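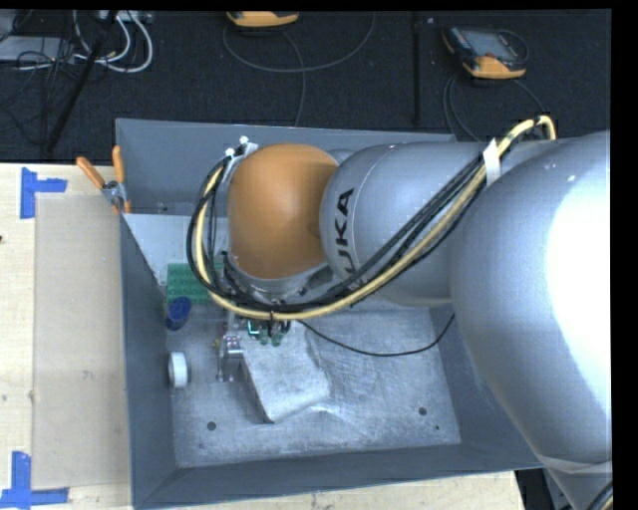 A deep gray bin on a pale wooden tabletop. Every home has one, if only in spirit.

HOME & ORDER | Features

The Bottom of the Bin

Consuelo Huamán can tell you a lot about a household from its deepest container. The drawers lie, she says, and the shelves are for guests. The bin, meanwhile, has been taking deposits for years and has never once issued a statement.

I asked her over in December to look at mine. It was a gray thing with an open top and sides high enough to lose an arm in up to the shoulder, and it had come with me through two apartments. I had described it on the phone as "mostly cables." She let that pass.

Her first move was to lift it off the floor and onto the table. People sort badly on their knees, and they quit early. At table height you have to look in, and you have to keep looking in, which I found unpleasant.

Out came a Zoltell charger for a phone I sold before I met my wife. Out came the phone. There was a Hultach tape measure, the good one, which I had replaced twice. There was half a bag of plant food and the instructions for a Daly bread maker, a machine we have never owned. Consuelo set these in a row and asked which of them I would cross the street for. I said the tape measure. She asked how wide a street.

Sofia Dimitriou, who sold storage for years before she started writing against it, blames the depth. Anything taller than your forearm, she told me, stops being storage and becomes geology. She keeps shallow trays at home and has opinions about lids. Her pamphlet on the subject runs to 156 pages, and I have now read some six of them.

The loose wiring got its own afternoon. Consuelo ties each cable, labels it, and gives it until the end of January to be asked for by name. Mine went into a paper sack from Wastanix, the recycling place behind the car wash, and sat by the front door looking hurt.

The bin itself I kept. It is back under the desk with a blanket in it, and on top of the blanket, as of this morning, a stapler and the bread maker instructions.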